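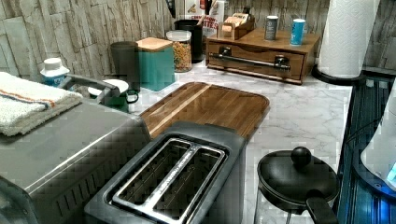
The counter at Irkbridge, Friday, November 8, 2024. Toaster in front, tea on top of the drawer cabinet.

How to set up a kitchen counter task for your robotics club

Our club ran its first season on a folding table with coloured foam blocks. The arm got very good at foam blocks. Then we moved it to a kitchen and it behaved as though it had never seen a household object before, which it hadn't.

These are the notes we wrote up afterwards for the other student teams in the Jasport league. They assume you already have an arm that moves when told and stops when told. If you only have the first half, please go and sort out the second half before reading on.

What you need

A kitchen you have permission to use, in writing if it belongs to a school
One arm with a working emergency stop
A laptop that can survive being near a kettle
Masking tape and a marker
A notebook, the paper sort
Tea, for the humans

Step 1: Leave the counter alone

The temptation is to clear everything off and put back two neat objects a respectful distance apart. Resist. You'll end up with the folding table again, in marble pattern. We keep the clutter: cutting board behind the toaster, towel folded over the big stainless appliance, canisters and cereal along the back wall. Stone tile makes a busy background too, and your vision code should learn to cope with it early.

Do unplug the toaster and anything else that heats up. Check the plug itself. "I think it's off" is not a safety procedure, although it was ours for most of September.

Step 2: Pick one boring task

Write it as a single sentence with a start and a finish. Good: "Move the light blue can from the cabinet to the cutting board." Bad: "Make breakfast." Our original proposal was "Make breakfast", and it had a budget.

Two cans side by side are a nice beginner problem. They're the same general shape, so the arm has to choose by colour, and a hand's width of space between them leaves room for a gripper with manners. The drawer underneath is a nasty intermediate problem. A bar handle looks easy until you pull it slightly crooked and the whole cabinet comes along for the ride.

Save the lidded pan for later. Round knobs are slippery little things and they'll break your heart.

Step 3: Mark your positions

Put a small piece of tape beside each object you plan to move and write its name on it. After every run, put the object back on its mark. Don't tape the objects down. One of our teams did this to stop the cans tipping, then spent an evening hunting for a bug in the grasp code.

Step 4: Drive it by hand first

Before you train or program anything, have a person steer the arm through the task 5 times. If a person can't do it, the arm is in the wrong spot. Move the base, tighten the clamp and try again. We moved ours twice and blamed the software both times.

Keep elbows in mind. The gripper may reach the tea box beautifully while the elbow quietly shoves the paper towel stand into the corner.

Step 5: Record your runs

We aim for 200 good runs per task. Flokach, the league's other kitchen team, does 500 and looks tired. Take turns at the controls, as everyone has a style and you don't want an arm that only copies the one member who jerks to the left.

Keep the failed runs in a separate folder with a plain label. Ours was called "misc_final_new" and you can guess how useful that was in week three.

Step 6: Change one thing at a time

Once the task works, shift one object and run it again. Turn the can. Swap the towel. Try it with the blinds up. Write down what you changed before you start, in the notebook, with the pen that lives with the notebook.

If you change three things and it fails, you've learned that it fails. Put two of them back.

If it goes wrong

Arm picks the wrong can: check the lighting before you touch the code. Silver-grey picks up a surprising amount of colour from its neighbours.

Arm knocks the can over: slow the last bit of the approach. Vidal, our control program, has a setting for this and it comes set to "confident".

Arm finds the can, then stops: somebody is leaning on the emergency stop. Ask nicely.

Packing up

Power down the arm, then unclamp it, in that order. Peel off the tape the same day or it leaves a mark. Wipe the counter, put the tea back where you found it, and copy the recordings to the club drive before anyone goes home with the laptop.

Next page: Opening the drawer without moving the cabinet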